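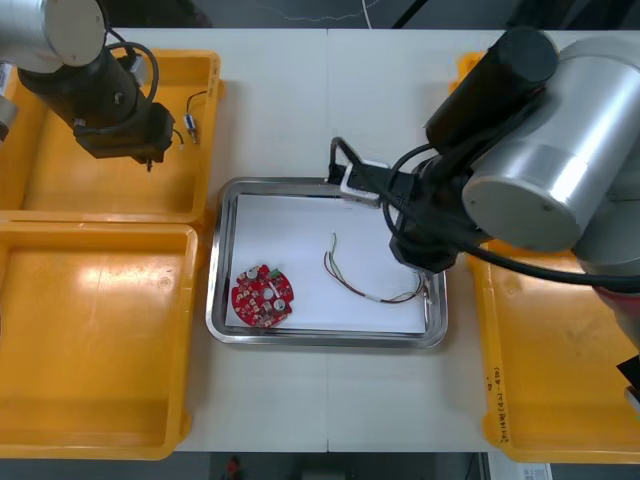
# Le jouet robot de seconde main : ce que racontent les petites annonces

Rapport de projet, licence 3, parcours économie et cultures matérielles
Remis le 2025-09-16

## Le point de départ

Tout est parti d'une boîte. Une boîte en carton un peu enfoncée, achetée dans un vide-grenier, avec dedans un robot transformable de la gamme Skultham auquel il manquait un bras, le fusil et la notice. Le vendeur en demandait presque le prix du neuf. Dans notre groupe, une personne trouvait ça scandaleux, une autre était prête à payer, et la troisième voulait surtout savoir où se procurer le bras. On a discuté pendant tout le trajet du retour et on avait notre sujet !

La question de recherche, une fois remise au propre, est la suivante : qu'est-ce qui fait le prix d'un jouet robot d'occasion quand il est incomplet ? Les travaux que nous avons lus en cours sur la collection parlent beaucoup de rareté et d'état de conservation, très peu des pièces manquantes. Or tous les gens qui fréquentent ce milieu savent que l'incomplet est la situation normale. Un enfant perd les missiles dans la première semaine, et vingt ans plus tard un adulte les cherche.

## Le terrain

Nous avons retenu deux fabricants. Cindari produit des robots transformables pour enfants, vendus en grande surface, avec beaucoup de plastique souple et des autocollants à poser soi-même. La gamme Skultham est la plus connue de son catalogue. Susix fait tout autre chose : des robots pour collectionneurs adultes, plus lourds, livrés avec plusieurs paires de mains, des visages interchangeables et des notices parfois franchement indéchiffrables (celle du modèle que nous avons eu entre les mains fait l'impasse sur la transformation des jambes, on y a passé une soirée).

Pour les annonces, nous avons travaillé sur la section d'occasion du site de la boutique Cifuentes. La boutique ne vend pas elle-même dans cette section, elle héberge les annonces de particuliers et affiche le dernier prix demandé avant la clôture. C'est une limite, nous y revenons plus bas.

Nous avons aussi passé plusieurs samedis dans les bourses aux jouets de la région. Ces visites n'entrent pas dans les calculs, mais elles ont changé notre façon de lire les annonces. On y apprend par exemple que « complet » ne veut pas dire la même chose d'une table à l'autre. Pour certains vendeurs, cela comprend la boîte et la cale en polystyrène. Pour d'autres, le robot tient debout et c'est déjà bien.

## La collecte

La collecte a été faite au mois de mai. Nous avons relevé 3 168 annonces closes, toutes gammes confondues. Après suppression des doublons, des lots mélangés impossibles à démêler et de quelques annonces qui vendaient en fait des peluches, il en est resté exactement 3 000. Ce chiffre rond a beaucoup fait rire notre encadrante, qui nous a demandé de refaire le nettoyage depuis le début. Nous l'avons refait. Même résultat !

Chaque annonce a été saisie dans un tableur avec les champs suivants :

- fabricant et gamme
- année de sortie, quand elle était donnée ou facile à retrouver
- prix affiché à la clôture
- présence de la boîte, de la notice, des accessoires
- pièces du corps manquantes ou cassées
- mention d'une réparation
- longueur du texte de l'annonce

Le dernier champ a été ajouté en cours de route. Nous avions remarqué que les annonces très longues, celles qui racontent l'histoire de l'objet, semblaient tirer les prix vers le haut, et nous voulions en avoir le cœur net. Il a fallu revenir en arrière sur toute la première partie du tableur, ce qui nous a coûté une semaine de vacances et une quantité déraisonnable de café.

Au total, les annonces couvrent 16 gammes. Les gammes sont très inégales : Skultham pèse lourd, alors que certaines séries de Susix n'apparaissent qu'une poignée de fois.

## Le codage des pièces manquantes

C'est la partie dont nous sommes le plus fiers, et aussi celle qui nous a le plus opposés. Au début, nous avions une simple case « complet / incomplet ». Elle ne servait à rien, presque tout tombait du même côté. Nous avons donc construit une grille à trois niveaux.

**Niveau A, manque périphérique.** Il manque une arme, un missile, un socle, une paire de mains de rechange. Le robot se transforme et se présente normalement.

**Niveau B, manque visible.** Il manque un élément qui change la silhouette : une aile, une antenne, un panneau de torse. Le robot se transforme encore, mais l'œil accroche tout de suite.

**Niveau C, manque bloquant.** Une articulation est cassée ou absente, la transformation n'est plus possible.

Les cas limites sont nombreux. Que faire d'un casque amovible qui sert aussi de nez au vaisseau ? Posé sur l'étagère en mode robot, l'objet paraît intact ; en mode véhicule, il a l'air décapité. Nous avons classé ce cas en B, après un débat qui a duré deux séances. Chaque annonce douteuse a été relue par une deuxième personne, et en cas de désaccord la troisième tranchait.

Les autocollants nous ont posé un problème du même genre. Sur les Cindari, ils sont souvent posés de travers par un enfant de six ans, et certains acheteurs adorent ça. Nous les avons laissés hors de la grille, en notant leur état en commentaire libre.

## Ce que nous avons trouvé

### Le manque périphérique pèse très différemment selon le fabricant

Chez Cindari, l'absence d'une arme fait peu bouger le prix demandé. Les vendeurs la signalent d'une phrase, parfois pas du tout, et l'annonce se clôt normalement. Chez Susix, la même absence change tout. Une main de rechange manquante, que la plupart des propriétaires n'auraient sans doute jamais sortie de son sachet, suffit à faire passer l'annonce dans une autre catégorie de prix.

Notre interprétation est que l'objet vendu n'est pas défini de la même manière. Un Skultham, c'est le robot. Un Susix, c'est le coffret entier. Les textes d'annonces vont dans ce sens : les vendeurs de Susix recopient volontiers la liste du contenu telle qu'elle figure au dos de l'emballage, alors que ceux de Cindari parlent de la couleur, de la solidité des hanches, du souvenir.

### Le niveau C se vend étonnamment bien

Voilà notre vraie surprise ! Nous pensions que les robots de niveau C seraient invendables, ou bradés. Sur les gammes anciennes de Cindari, ils gardent un prix tout à fait honorable, et leurs annonces ferment vite. La raison est apparue en lisant les questions publiques posées sous les annonces : les acheteurs demandent si le genou gauche est bon, si la cheville a du jeu, si le chrome du torse est rayé. Ils achètent un donneur.

Le niveau B se retrouve du coup dans une position inconfortable. L'objet est trop abîmé pour la vitrine et trop cher pour être démonté. C'est dans ce niveau que nous trouvons le plus d'annonces remises en ligne plusieurs fois, avec un prix qui descend par petits paliers.

### La réparation déclarée rassure quand elle est détaillée

Une mention sèche du type « réparé » fait baisser le prix affiché. Une réparation racontée, avec la pièce changée et la méthode, le ramène presque au niveau d'un exemplaire intact. Les pièces refaites par impression 3D forment un cas à part : bien acceptées sur les gammes pour enfants, elles sont très mal vues chez les amateurs de Susix, qui exigent qu'elles soient signalées et parfois fournies à part, dans un sachet.

### La longueur du texte

Notre intuition était à moitié bonne. Les textes longs vont bien avec des prix plus élevés, mais l'effet disparaît presque entièrement quand on compare des objets de même gamme et de même niveau. Les gens écrivent davantage quand ils vendent quelque chose de cher. Un peu déçus, nous gardons quand même le résultat, il nous a appris à nous méfier de nos premiers graphiques.

## Limites

Le prix affiché à la clôture n'est pas forcément le prix payé. Une partie des négociations passe par messagerie privée, et nous n'y avons pas accès. Une annonce close peut aussi avoir été retirée par un vendeur qui a changé d'avis.

Un seul mois de collecte, c'est court. Les habitués des bourses nous ont répété que décembre n'a rien à voir avec le printemps.

Enfin, notre grille a été pensée pour des robots transformables. Elle fonctionne mal pour les modèles qui se combinent entre eux, où un bras manquant peut être en réalité un robot entier. Nous avons laissé ces annonces dans le corpus en les codant pièce par pièce, ce qui les fait sans doute paraître plus abîmées qu'elles ne le sont.

## Suites possibles

Si le projet était repris par un autre groupe l'an prochain, nous aimerions beaucoup voir une collecte en décembre avec la même grille, pour comparer. Le marché des pièces seules mériterait aussi son propre travail : nous avons croisé des vendeurs qui ne proposent que des poings gauches, rangés par gamme, et leurs prix nous restent tout à fait mystérieux.

Le tableur nettoyé et la grille de codage sont déposés dans l'espace partagé de la promotion, avec un onglet de remarques pour les cas limites. Le Skultham du vide-grenier, lui, a retrouvé un bras, acheté sur un exemplaire de niveau C. La teinte est légèrement plus jaune que celle de l'autre. Il nous manque toujours le fusil.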